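Grippers on trial: the coaster and mug bench

Posted Feb 15, 2026 by Subbarao Devadiga

Hello again! A fair few of you wrote in after the last gallery wanting to see more of the two-arm bench, so I've put together a small page on what Beatrice Mutiso and I have been up to with it. We've been comparing fingers, mostly. The Rultberg pair has slim tapered ones and the Westeck pair is shorter and a good bit wider, and we've been swapping between them and arguing over every result (Beatrice keeps the spreadsheet, so she tends to win).

The job is the one we call Langat, for reasons lost to an old whiteboard. Coasters go in a row, mugs wait on a tray, and the arms have to get the two together without knocking anything over. It sounds like nothing, and then you watch a gripper try to get under the edge of something flat and floppy and your whole afternoon is gone. We've logged 567 attempts since July. I did the last 43 of those myself with a cold and a very large flask of tea.

Controllers first, then fingers, then the camera brackets, which I'll moan about further down.
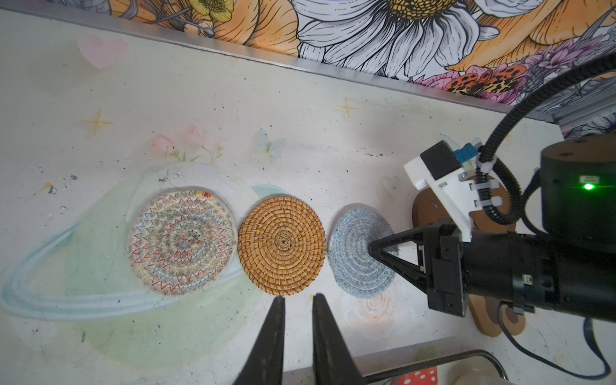 Soft things are where the fingers really show their differences. A stiff coaster gives you an edge to work against, so you can come in low, close up and lift, and even my clumsiest driving gets there in the end. Rope is another matter. Press down in the middle, as the black fingertip is doing with the fuzzy blue-gray one, and you find out quickly how much the material squashes before it starts to slide. The rattan one is the easy marker of the bunch for me, sitting between two rope ones, and I like having all three in the wrist view at once when I'm lining up. The tapered fingers win on rope, I think. Beatrice says I'm only saying that because I'd already told everyone they would, and she may have a point!

On controllers: we've been going back and forth between the Hokine box and our own home-made one. The Hokine is smoother at low speed and I'd happily use it for every slow approach. Ours is twitchier but lets you change the grip force halfway through a close, and once you've got used to that it's very hard to give up. I did 600 open-and-close cycles on each before we started, just to hear if anything rattled. Nothing did, apart from my desk lamp.

Now the moaning. Wrist cameras are brilliant until the bracket shifts a hair, and then every approach is off by the same annoying amount and you spend ages blaming the fingers. I now check the bracket screws before I check my email. The cable wants a nice loose loop as well. Too tight and the wrist pulls against it on the long reaches, too slack and it drapes itself across the very thing you're trying to look at.

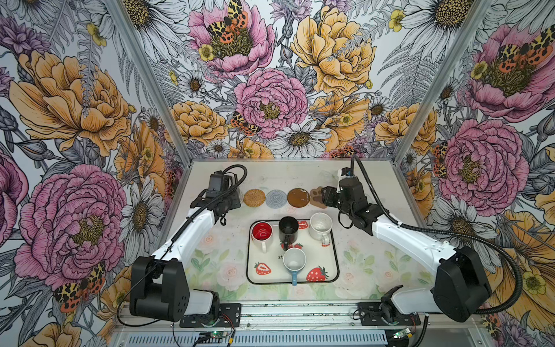

Both arms at the coaster row, four mugs on the strawberry tray.

Mug handles are next on the list. Beatrice wants every one turned a different way and I want them all facing me, so we'll probably do both. If you've tried wide fingers on a thick handle, do drop me a line, I'd love to know how you got on.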